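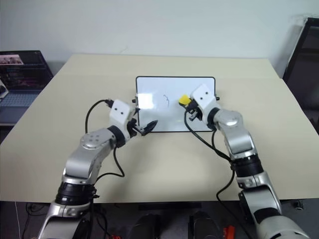
Small whiteboard with a black frame and side knobs, on the worktable.

Small whiteboards: frequently asked questions

Do I need a special cleaner?
Probably not. We are doubtful about most sprays sold for this job. A dry cloth takes off fresh marker, and a damp one handles most of what is left. Buy the bottle if you like the smell.

How long can writing stay on the board?
The usual advice is to wipe it the same day. Rok Nikolovski left a shopping list on his for 16 days and it came off with a little rubbing. A cheap red marker left over one Sunday was much worse. We would blame the marker before the board.

Is a glossy surface better than a matte one?
It wipes more easily. It also throws back the light, and a bright patch can land right beside whatever you wrote. Sellers rarely mention this. If your table is under a strong lamp, try the board there before you throw out the packaging.

What are the knobs on the sides for?
That depends on the maker, and some leaflets don't say. Check yours before you hang anything from them. Please don't write to us claiming that they "must" be for a stand.

Does a board this size replace a notebook?
We don't think so. Senad Ristić at our Brukcombe shop tried it for 6 weeks and went back to paper for anything he needed to keep. It does fine for a phone number, a sum or a reminder.

Should it lie flat or stand up?
Flat is easier for writing, especially if you press hard. Standing is easier to read from across the room, though with small handwriting you may not notice much difference.

The label says 3590 wipes. Is that true?
We have no idea who counted. Treat any number like that as decoration — ours start to look gray when people use scouring pads, whatever the label says.

Can I return a board I have written on?
Yes, within 60 days, if it wipes clean. Bring it to the counter in Brukcombe or Greststead with the receipt.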